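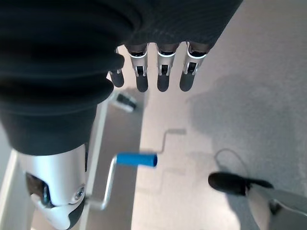
Wrist camera view, right of ticket: gloved hand over the blue crank handle.

Home Tickets Projects Reports Help

Ticket: Grasp policy, crank task - contact estimate drifts with glove fitted
Project: Funomeo
Reported by: Teguh Pangaribuan
Assigned to: Jasper De Bruijn
Status: Open
Opened: January 2019

Summary
The contact estimator was trained on 2,000 simulated grasps of a bare hand. With the fabric glove fitted, it reports palm contact before the fingers have closed on the handle. The policy then begins the turning motion too early.

Log
T. Pangaribuan: Repeated the evaluation with the October weights. The early trigger is present there also, so the latest training run is not the source.

J. De Bruijn: Please confirm whether the torque offsets were measured again after the glove was fitted.

T. Pangaribuan: They were not. The offsets on file are for the bare hand.

J. De Bruijn: Offsets measured again with the glove on. Early triggers fell from 400 to 2 in 800 trials. Both remaining cases began with the handle at its lowest point.

Y. Sembiring: The results table in the Quinlan report used the old offsets and must be withdrawn - I will notify the authors.

Next action: J. De Bruijn to review both remaining cases. Ticket stays open until the table is replaced.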